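Search this site Enter keywords Go

Getting old stamps off paper, and other hinge troubles

Most of what gets passed around about soaking stamps was written for gummed issues of sixty years ago, and it is repeated as if glue had never changed. I have spoiled enough of my own to be wary of it. The tips below are ones I have tried at the kitchen sink. Where I only have somebody's word for it I say so.

Soaking

Use a shallow dish and cool water. Warm water does loosen the gum faster, and it also loosens some of the red and purple inks. Sort out anything on coloured envelope paper first and give it a dish of its own. One scrap of red Christmas envelope did for 40 of mine in March.

Wait until the stamp slides. If you have to pick at a corner, it isn't ready. I keep hearing that a pinch of salt fixes the colours. I tried two lots side by side, one salted, and could see no difference whatever. 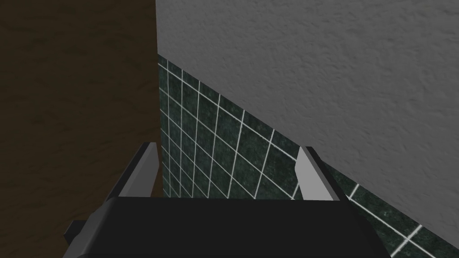

Green tiles and a pale grey textured wall.

Self-adhesives

Plenty of modern ones won't soak at all. Si-eun Cho at the Wornden stamp club swears by a citrus air freshener sprayed on the back of the envelope, then a dusting of talc to kill the stickiness. It worked on most of the ones I tried and left a greasy halo on the rest. Test it on a stamp you don't care about. Or trim neatly round it, leave the paper on and stop worrying — plenty of collectors now do.

Drying

Face down on plain white blotting paper, then under a heavy book overnight. Kitchen roll has a pattern, and the pattern will end up on your stamps. Newspaper is worse. The Prudita drying book is good, though I can't say it does anything that blotting paper and a dictionary don't.

Old hinges

Leave them alone if they're firmly stuck. A dry hinge will often peel if you go slowly, flat to the stamp. A stubborn one can be dabbed with a barely damp cotton bud, on the hinge only, but on a mint stamp you will nearly always disturb some gum. Tae-yang Song says the freezer does the trick: two hours in a sealed bag. I've heard this for years from various people and have yet to see it done in front of me.
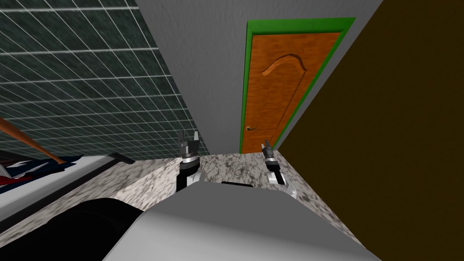 Storing what you've saved

Stand albums upright and don't pack the shelf tight. Loft, garage and cellar are all bad places, whatever the man selling the cabinet tells you. Little sachets of silica gel are fine if you remember to dry them out, and I never do.

Glassine envelopes for duplicates, labelled in pencil before anything goes in. I have almost 4000 duplicates in shoeboxes from the Cullindale sale and wrote on the first few after filling them. The dents are still there.

Be doubtful of any plastic sleeve that smells. Cheap ones can go tacky and take the ink with them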